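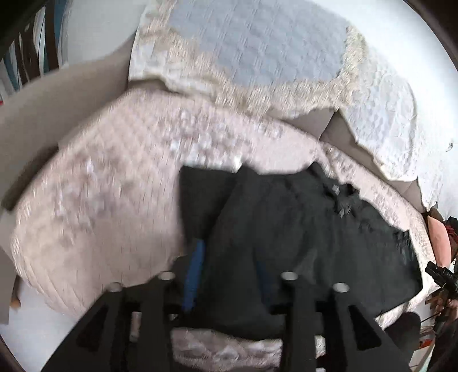 Can a Robot Pick Up Your Clothes?

You have probably seen a video where a robot folds a shirt. The shirt is nice and flat, the table is clean, and the robot takes its time. Then the video stops. I always want to see the next part, where someone drops in a sock that is inside out. Picking up clothes is one of the hardest jobs you can give a machine, and a gripper built at home is a good way to find out why. Ours is black, with two wide fingers, and a person holds it. Try it on a dark piece of clothing crumpled up on a pink quilted blanket and you run into trouble right away. Where does the clothing start? Which fold is on top? Are you about to grab the clothes, the blanket, or both?

So is it a robot?

No, not when it works like this. A robot has to do at least part of its job by itself. If a person moves the gripper to the right spot and decides when to squeeze, the person is doing the clever part. Some people call anything with a claw a robot. Ask them who is steering.

What is a hand-held gripper good for, then? It lets you test the fingers before you build the rest. An arm is a lot of work, with motors at every joint and a computer to run them. If the fingers can't hold a sleeve when you steer them yourself, a fancy arm won't save them. Start with the fingers.

Why are there holes in it?

The fingers are made of flat plates with big triangles and rectangles cut out of them. Holes make a part lighter. You might think they would make it weak, too, and they can, if you put them in the wrong place. Triangles help here. Make a triangle from three strips of cardboard, pinned at the corners, and push on it. It keeps its shape. Now make a square the same way and push on that. It leans over and goes flat.

Does that mean a plate full of triangles can't break? Of course not. Anything can break. At the Keskin Street workshop, where we build on Saturdays, there is a whole box of snapped fingers under the bench, and plenty of them have triangles.

Why is cloth so hard?

Pick up a block. It has the same shape in your hand that it had on the floor. Pick up a T-shirt by the collar, and now by the hem. It looks like two different things. Engineers say a block is rigid, and a T-shirt is deformable, meaning it changes shape when you push or pull it.

A machine that picks up blocks can learn where the corners are. A crumpled shirt doesn't show you its corners. They are in there somewhere, under a fold. Dark clothes are extra tricky for a camera, because the shadows between the folds are dark as well, and it all turns into one dark lump.

Beds are worse than tables. A table stays put. A quilt squashes down when you press on it, and its own folds look a lot like clothes. A gripper that presses too hard comes up with a mouthful of blanket.

What about the 1000 tries?

Lots of robots today learn from examples. People do a job over and over while a computer records it, and the computer looks for patterns. You may read that a robot "practiced 1000 times." It sounds like plenty. Before you are impressed, ask these:

Was it the same shirt each time?
Was it always the same table?
Who straightened the shirt out between tries?
How many tries failed, and did anyone write those down?

If it was 1000 tries with one blue shirt, the robot might know a great deal about that shirt and nothing about your pajamas.

In December we read the box of a toy claw called the Jurkico. It said "picks up anything!" We tried a marble, a spoon and a wet washcloth. It did the marble. I don't think "anything" was the right word.

Try it yourself

You need two wooden rulers, a thick rubber band, a folded piece of cardboard and some laundry. Ask a grown-up before you use the good towels.

1. Put the folded cardboard between the rulers at one end. Wrap the rubber band around that end, so the rulers work like big tweezers.
2. Drop a T-shirt on your bed. Don't tidy it.
3. Pick it up with your tweezers, using one hand. Try 12 times, and drop the shirt a new way each time.
4. Make a mark for every try. Use a different mark if you got the blanket too.
5. Wrap another rubber band around the tip of each ruler and do 12 more.

Did the rubber tips help? Don't say yes just because you expected them to. Look at your marks. On our first go the plain rulers got 11, which annoyed me, as I had already told everyone that the rubber would win.

Now close your eyes and do it by touch. Your fingers can feel when cloth is slipping, and you squeeze harder without thinking about it. A plain pair of rulers feels nothing at all. If you want a machine to notice the slip, you have to add a part that can sense it, and then you have to test that part too.

Words to know

Gripper: the part of a machine that grabs things.
Rigid: keeps its shape.
Deformable: changes shape when pushed or pulled.
Sensor: a part that measures something, such as light or pressure.

Posted February 13, 2020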